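Clomton Open Day

The Clomton Open Day is a public visiting day held at the Clomton robotics workshop in Widitz. It was first held in April 2017 and takes place once a year. Visitors can walk through the main hall, watch robot arms handle everyday shop goods, and talk with the staff who set up and run the machines. Entry is free, but places are booked ahead.

Background

Clomton began as a repair shop for packing machinery and moved into robot handling after it took over the Laitinen building on the east side of Widitz. The company works mainly on parts that are hard for machines to pick up, such as reels, hoses, bagged fasteners and lengths of wire. Much of this work is done for Oltex, a supplier of electrical goods that keeps a warehouse in the same town.

The first open day was meant for the families of employees and drew 181 people. It was opened to the public the following year. Attendance reached 530 at the open day held on 28 Feb 2020.

Program

The day is split into morning and afternoon sessions with the same content. Each session has three parts: a short talk in the entrance room, a walk through the hall, and the tabletop demonstrations. The talk covers how a handling task is chosen and how long it takes to prepare one. School groups usually skip it and go straight to the hall.

The tabletop demonstrations take up most of the session. Staff work at their usual benches and carry on with current jobs, so the tasks on show differ from year to year. Cable spools have been a regular subject. A spool can roll when it is stood on its rim, and a loose end of wire can catch on a gripper or on the edge of a tray. 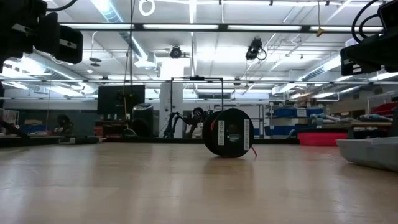
Labels are a further part of the task. Goods from Oltex carry paper labels that must be read before an item is sorted, and these may be turned sideways or placed close together. In the demonstration, visitors are shown a correct pick first and then a failed one, and an operator explains what went wrong. Children aged seven and over may try a hand controller at a separate table near the entrance.

Visitor rules

Groups are kept small and stay with a guide while in the hall. Bags and coats are left in the entrance room. Visitors may take photographs of the benches, except where a customer has asked that a product not be shown. Food and drink are served in the yard behind the building.

See also

Laitinen building
Oltex
Widitz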